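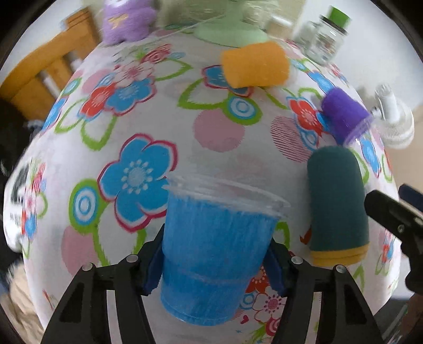
필로라, 소규모 모임용 식기 대여 서비스 3월부터 브렌드턴 전역으로 확대

시범 운영 마치고 정식 전환… 세척은 스쿠텍이 맡아

(브렌드턴, 2023년 12월 30일) 다회용 식기 대여 업체 필로라(Fillora)는 브렌드턴 동부에서 시범 운영해 온 소규모 모임용 식기 대여 서비스를 오는 3월 정식 서비스로 전환하고, 대상 지역을 브렌드턴(Brendton) 전역으로 넓힌다고 밝혔다. 식기 세척과 보관은 위생 설비 업체 스쿠텍(Skuteck)이, 배송과 회수는 지역 배송 업체 동(Dong)이 담당한다.

필로라의 소규모 모임용 서비스는 가정 모임, 동네 행사, 학급 행사처럼 인원이 많지 않은 자리에 컵과 접시, 수저를 빌려주는 서비스다. 기존 식기 대여 시장은 결혼식이나 기업 행사 등 대형 주문을 중심으로 형성되어 있어 소량 주문을 받지 않거나 최소 주문 금액을 높게 잡는 경우가 많았다. 필로라는 시범 운영 기간에 최소 주문 수량을 20인분으로 정해 주문을 받았다.

시범 운영 기간에 접수된 대여 건수는 모두 367건이다. 가정에서 여는 생일과 돌잔치 관련 주문이 가장 많았고, 아파트 단지와 마을회관 행사, 학교와 어린이집 행사가 뒤를 이었다. 한 건당 주문 규모는 대체로 50인분을 넘지 않았다. 같은 이용자가 두 번 이상 주문한 사례도 적지 않아, 필로라는 정식 서비스에서 이전 주문 내용을 그대로 불러오는 재주문 기능을 제공하기로 했다.

시하오 단지, 동부시장 인근 등 시범 지역에서 접수된 의견 가운데 가장 많았던 것은 반납 시간에 관한 내용이었다. 저녁 모임이 끝난 뒤 다음 날 오전까지 식기를 내놓기가 어렵다는 의견이 이어졌다. 이에 따라 정식 서비스에서는 기본 대여 기간이 이틀에서 사흘로 늘어난다. 회수 시간대는 오전과 오후, 저녁 중에서 고를 수 있으며, 회수 전날까지는 추가 비용 없이 변경할 수 있다.

필로라 서비스운영팀 시한 펑(Sihan Peng) 팀장은 “행사가 끝난 밤에 식기를 정리해서 문 앞에 내놓는 일이 부담스럽다는 이야기를 여러 번 들었다”며 “대여 기간을 하루 늘리면 식기가 돌아오는 속도가 느려지기 때문에 그만큼 재고를 더 확보했다”고 말했다.

대여 품목도 조정된다. 시범 운영 때는 컵과 접시, 수저를 한 묶음으로만 빌릴 수 있었으나 3월부터는 품목별 주문이 가능하다. 컵만 필요한 다과 모임이나 접시만 더 필요한 가정에서도 필요한 수량만큼 주문할 수 있다. 품목별 주문의 경우에도 최소 수량은 20개로 동일하다. 어린이용 컵과 수저는 별도 품목으로 분리되고, 국그릇과 큰 접시가 새로 추가된다. 유리 제품은 이번 확대에서 제외됐다. 파손 처리 기준을 정리한 뒤 도입 여부를 다시 검토할 예정이다.
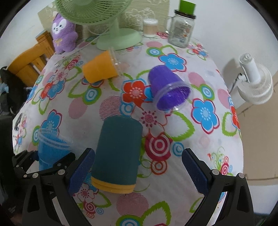

꽃무늬 식탁보 위의 컵.

이용자는 사용한 식기를 설거지하지 않고 반납할 수 있다. 남은 음식물과 음료만 비운 뒤 받은 상자에 넣어 두면 된다. 컵은 겹쳐 넣어도 되지만 종이 냅킨이나 빨대, 이쑤시개 등은 상자에 함께 넣지 말아야 한다. 시범 운영 중에는 회수한 상자에 일회용품이 섞여 들어오는 일이 잦아 세척 전 분류에 시간이 걸렸다. 필로라는 상자 안쪽 덮개에 붙이는 안내문을 그림 위주로 바꾸고 글자 크기를 키웠다.

회수한 식기는 브렌드턴 남부에 있는 스쿠텍 세척장으로 옮겨진다. 세척장에서는 분류, 애벌 세척, 본 세척, 헹굼, 건조, 검수, 포장 등 7단계를 거친다. 검수 과정에서 흠집이 깊거나 변색된 식기는 따로 빼내고, 나머지는 품목별로 포장해 보관한다. 스쿠텍은 서비스 확대에 맞춰 건조 구역을 넓혔으며, 어린이용 식기는 다른 식기와 구분된 선반에 보관한다.

스쿠텍에서 세척장 운영을 총괄하는 원제 자(Wenjie Jia) 부장은 “소량 주문은 상자 수가 많고 상자마다 들어 있는 품목이 달라 대형 행사와는 작업 방식이 다르다”면서 “시범 기간에 분류 작업대 배치를 두 차례 바꿨고, 지금 방식으로 3월 물량까지 처리할 수 있을 것으로 본다”고 설명했다. 그는 이어 “가장 손이 많이 가는 것은 컵 안쪽에 말라붙은 음료 자국”이라며 “반납 전에 물로 한 번만 헹궈 주셔도 작업이 훨씬 수월해진다”고 덧붙였다.

배송은 동이 기존에 운영하던 브렌드턴 시내 노선을 활용한다. 동부와 중부는 매일, 서부와 남부는 격일로 배송과 회수가 이루어진다. 북부 산간 지역은 배송 차량이 들어가기 어려운 구간이 있어 당분간 지정 수령처에서 직접 찾아가는 방식으로 운영된다. 수령처 위치는 서비스 시작 전 필로라 누리집에 공지한다.

요금은 품목과 수량에 따라 달라지며, 시범 운영 당시의 기본 묶음 요금은 그대로 유지된다. 보증금은 받지 않는다. 다만 분실하거나 크게 파손한 식기에 대해서는 품목별로 정해진 금액을 청구한다. 통상적인 사용에서 생기는 잔흠집은 청구 대상이 아니다. 학교와 어린이집, 공공 도서관이 여는 행사에는 할인 요금이 적용된다. 할인을 받으려면 주문할 때 기관 이름과 행사 일정을 적어야 한다.

예약은 이용일 나흘 전까지 누리집과 전화로 할 수 있다. 50인분을 넘는 주문은 재고 확인이 필요해 이용일 열흘 전까지 접수해야 한다. 예약 취소는 이용일 이틀 전까지 수수료 없이 가능하며, 그 이후에는 배송비에 해당하는 금액이 부과된다. 비가 오거나 눈이 와 야외 행사가 취소된 경우에는 한 차례에 한해 날짜를 옮길 수 있다.

시범 운영 이용자를 대상으로 한 우선 예약은 정식 서비스에 앞서 진행된다. 대상자에게는 가입할 때 등록한 연락처로 안내 문자가 발송된다. 시범 운영 때 적립한 이용 점수는 그대로 이전되고, 별도로 신청할 필요는 없다. 연락처가 바뀐 이용자는 고객지원 창구에서 정보를 수정하면 된다.

필로라는 정식 서비스 시작 이후에도 이용자 의견을 계속 받아 품목 구성에 반영할 계획이다. 현재 추가 요청이 들어와 있는 품목은 찻잔과 물병, 쟁반, 식탁보 등이다. 이 가운데 쟁반은 일부 지역에서 먼저 대여해 본 뒤 수요를 확인하기로 했다. 식탁보는 세탁 공정이 따로 필요해 도입 시기를 정하지 않았다.

시한 펑 팀장은 “한꺼번에 품목을 늘리기보다 이미 있는 식기가 제때 나가고 제때 돌아오는지를 먼저 보려고 한다”며 “서부와 남부는 처음 들어가는 지역이라 첫 한두 달은 배송 시간이 다소 달라질 수 있으니 예약할 때 여유를 두고 시간을 잡아 주셨으면 한다”고 말했다.

필로라 소개
필로라는 브렌드턴에 본사를 둔 다회용 식기 대여 업체다. 기업 행사와 지역 축제에 식기를 공급해 왔으며, 소규모 모임용 서비스를 함께 운영하고 있다.

스쿠텍 소개
스쿠텍은 급식 시설과 음식점에 세척 설비를 공급하고 위탁 세척장을 운영하는 위생 설비 업체다.

보도 관련 문의: 필로라 홍보팀
이용 및 예약 문의: 필로라 고객지원 창구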